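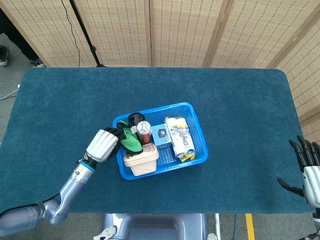 3.2 Der Sammelkorb als Untersuchungsgegenstand

Ich gebe es gleich zu: Auf den Sammelkorb bin ich erst im zweiten Durchgang der Erhebung gestoßen. Im Leitfaden stand er nicht, da ging es um Schubladen, Regale und den berüchtigten Stuhl im Schlafzimmer. Aber dann erzählte mir eine Teilnehmerin aus der Wohnanlage Prallgate fast nebenbei, bei ihr wandere abends »alles, was noch keinen Feierabend hat«, in einen Plastikkorb auf dem Tisch, und von da an habe ich in jedem Gespräch danach gefragt (manchmal vermutlich etwas zu begeistert).

Von den 237 Haushalten, die ich für diese Arbeit befragt habe, kannte die große Mehrheit so einen Korb. Er heißt überall anders: Krimskramskorb, Zwischenlager, »das Ding«. Duncombe spricht in einer älteren Studie vom Wartegefäß, und ich übernehme das Wort gern, weil es so schön trifft, dass die Sachen darin nicht aufgeräumt sind und auch nicht mehr herumliegen. Sie warten eben!

Spannend wird es beim Inhalt. Abbildung 3 zeigt einen ziemlich typischen Fall: gestapelte Vorratsdosen, ein grünes Textil, eine Getränkedose und mehrere verpackte Dinge, alles dicht an dicht in einem blauen Korb. Nach Warengruppen sortiert wäre das kaum zu begreifen, denn Küche, Stoff und Getränk landen in keinem Schrank der Welt im selben Fach. Meine Gesprächspartner sortieren aber nach Wegen. In den Korb kommt, was beim nächsten Gang durch die Wohnung mitgenommen werden kann, und wer den Korb trägt, verteilt unterwegs. Brendan Egan, mit dem ich die Interviews ausgewertet habe, nannte das irgendwann die Postbotenlogik, und so steht es jetzt auch in unserem Kodierschema.

Abbildung 3: Gemischt befüllter Sammelkorb mit durchbrochenen Seitenwänden auf einem Tisch mit dunkel petrolfarbener Auflage.

Über die Form des Korbs habe ich mich mit Brendan länger gestritten, als es dem Zeitplan guttat. Er hielt sie für nebensächlich, ich nicht. Durchbrochene Wände lassen erkennen, was unten liegt, und genau das wurde in den Interviews immer wieder gelobt. Bei geschlossenen Kisten hörte ich dagegen Geschichten von Batterien, die nach einem Umzug wieder auftauchten, und von einem Geburtstagsgeschenk, das zwei Jahre zu spät ankam. Ó Ceallaigh beschreibt für Flurkommoden etwas ganz Ähnliches, nennt es allerdings »Absinken«.

Beim Ausräumen unterscheide ich zwei Vorgehensweisen. Die einen greifen zuerst nach dem, was obenauf liegt und weich ist, also Tücher, Handschuhe, Socken, und schaffen sich damit Platz für die Hand. Die anderen ziehen das größte Stück heraus, meist etwas Langes und Verpacktes, und schauen dann weiter. Gestapelte Dosen kommen in beiden Gruppen gern zuletzt dran, die gehen schließlich als Ganzes zurück in die Küche. Ob das mit der Größe des Haushalts zusammenhängt, kann ich mit meinen Daten nicht sagen; die Angaben zur Wohnfläche waren dafür zu lückenhaft, und die Nacherhebung im Teilprojekt Solelau läuft noch bis Ende August.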